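Replacing Cabinet and Drawer Handles: A Guide for Residents

Yupanqui Housing Co-operative
Resident Maintenance Series, Sheet 11
Revised Sat 7 September

Residents may replace the handles on kitchen, laundry and bedroom cabinets without prior written approval, provided the work follows the method set out in this sheet. Approval is still required for new cabinet doors, changes to hinges and any work on built-in wardrobes with sliding panels. Enquiries should be directed to Orlando Tamayo at the Visik Street office.

Before you begin

Identify how the existing handle is fixed. Most handles in co-operative dwellings are held by two machine screws passed through from the inside of the door or drawer front. A small number of older units have handles screwed in from the face. These leave shallow holes that must be filled before a through-fixed handle is fitted.

Measure the distance between the centres of the two screw holes. Suppliers refer to this as the hole spacing or the centre-to-centre measurement, and it is always shorter than the overall length of the handle. Where the new handle has the same spacing as the old one, no drilling is needed and the remaining steps are straightforward. Check every door and drawer, as units repaired at different times may not match.

Tools and materials

Screwdriver to suit the existing screws
Steel rule and combination square
Sharp pencil and low-tack masking tape
Drill with a bit slightly larger than the screw thread
Two small clamps and a piece of scrap timber
Wood filler and fine abrasive paper
Safety glasses

The office holds a drilling jig, labelled Flalter, which may be borrowed overnight.

Removing the old handles

Empty the drawer and support the handle with one hand while loosening the screws from the inside. Wipe the face with warm water and a little dishwashing liquid, then dry it. Grease collects behind handles, particularly near the stove, and will stop both tape and filler from adhering.

If the old holes are to be abandoned, press filler in from the front until it stands slightly proud. Allow it to harden for the period stated on the container, then sand with the grain. On stained or veneered fronts, filler will remain visible to some degree. Residents are encouraged to choose a handle that covers the old holes – a longer bar or one with a backplate will often do so.

Marking out

Apply masking tape over the area to be drilled. On a drawer, find the centre of the front by measuring its full width and halving it, then measure half the hole spacing to each side. Use the square to carry the height across from the top edge. Mark each hole with a small cross and hold the handle against the marks before proceeding.
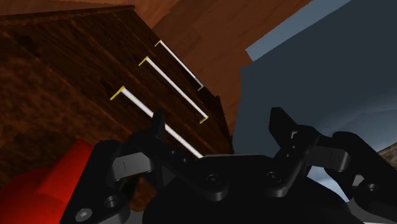

Consistency between handles matters more to the finished appearance than the exact height selected. Once the first position has been settled, record the measurements and work from the same reference edge for every matching front. Long, thin bars make errors of alignment easy to see, and white bars against dark wood do so all the more. Where several are set parallel, as on the reddish-brown cabinet shown, a bar that is even slightly out of line will draw the eye. Stand back and check the tape marks across the whole unit before drilling.

Drilling and fitting

Clamp scrap timber firmly behind the front to prevent the back surface from splintering. Drill from the face at a steady speed, keeping the bit square to the surface. Remove the tape slowly and clear any dust from the holes.

Insert both screws from the inside and start each by hand before tightening either. Finish with a screwdriver. If a screw bottoms out before the handle is firm, obtain a shorter one; do not pack it with washers.

Check all screws again after 7 days of normal use. Original handles should be bagged, labelled with the dwelling number and returned to the office.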